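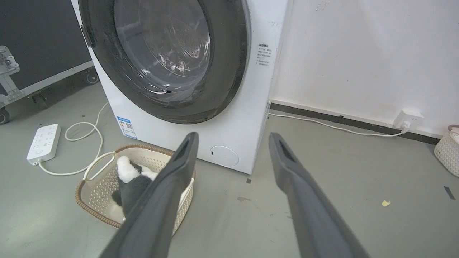
Fig. 1. Front-loading washing machine, door and drum.

Sport Club Management, Handout 4: Kit and match-day costs
Last updated: August 2014

Today we look at a small football club, Sostthorpe, and what it spends before a home match. The numbers are from the May report by Yuzhen Yuan.

The club has 67 paying members. A home match costs 612 pounds in total, and 200 of this is for the referee and the pitch. Please note that kit care is a separate line - many students put it together with travel, and then the sum is wrong.

Gate income changes with the opponent. Against Adevia it was good, against Setison it was poor. Compare both matches in your table.

For next week read chapter 13 and write one page: which cost would you reduce first, and who in the club must agree to it?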